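The Big Brick Comes Back to the Table

By Zhuoran Feng

Pick up one of the big bricks, the chunky kind made for toddlers, and see how long you can go without sticking it onto something. I lasted maybe a breath. They fill your palm, they weigh next to nothing, and those four fat studs on top practically beg for a neighbor. I hadn't handled one since my niece outgrew hers, and I spent most of August wondering why I ever stopped.
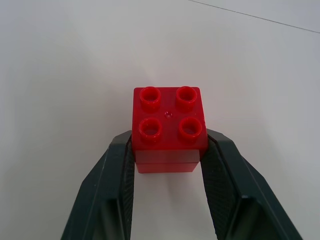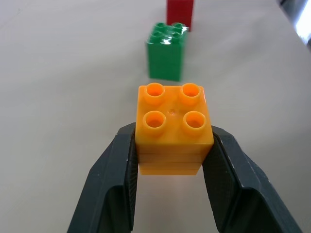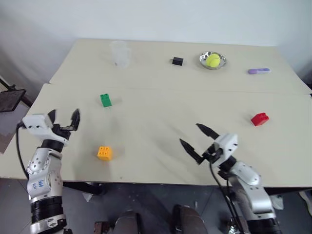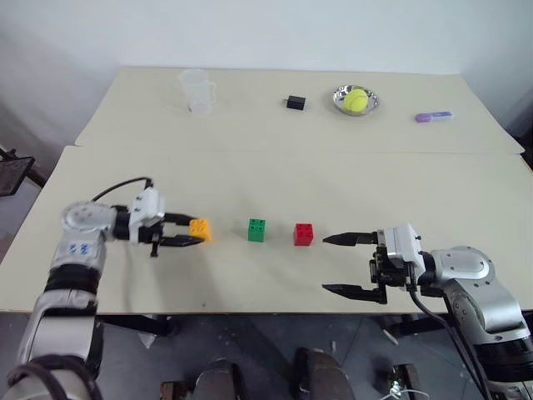 Red, green and yellow-orange: three big bricks on a pale tabletop.

Ask Lingyun Ren what makes a good brick and she'll turn it over before she answers. Ren runs Kaketti, a repair and resale shop for old toys on the upper floor of the Jirnach building, and she has 1,000 large-format bricks on her shelves, sorted by color into shallow trays. She buys them by the bag at yard sales, washes them in the sink and checks every one by hand.

"People think it's the color they remember," she told me. "Then they press two together and you see their face change. It's the grip!"

She's right about the grip. A small brick clicks. A big one gives a soft, rubbery sort of push back and then settles, and pulling it off again takes just enough effort to make a two-year-old grunt. The studs are open in the middle on most of the ones she sells, like little cups, and kids love poking a fingertip in them (so do I, and so did every adult I saw at her counter). Look between the studs, too. On plenty of bricks there's a tiny round mark in the middle of the top, left by the mold. I had never noticed it in my life, and now I check every brick I meet.

Color does matter, of course. Ren's favorite is a warm orange that goes almost yellow when the light gets into the plastic. Red is the one that sells, always. Green sits in the tray the longest, and she has started slipping a few extra into each bag, on the theory that every child ends up needing a tree.

My own favorite way to play came from her Saturday table, and it needs only three bricks. Set them out in a row on a plain surface. One person closes their eyes, the other moves a brick or tips one on its side, and the first person has to put everything back. With a toddler you'll play it twice before the bricks become a tower. With a six-year-old you may be there until dinner, and the rules will have changed 50 times.

Bring a plain table if you have one. Patterned cloths swallow the bricks, and a rug makes towers lean. Ren uses a bare board in a light color, and even a single red brick looks terrific on it.

Washing is easy. Warm water, a drop of dish soap, an old toothbrush for the hollows, then upside down on a towel overnight. Skip the dishwasher if the bricks are old and you don't know their history.

Kaketti sells mixed bags of 60, and Ren will swap colors at the counter if you ask nicely. I went in for one bag and came home with two, plus a loose orange brick that now lives on my desk next to the stapler.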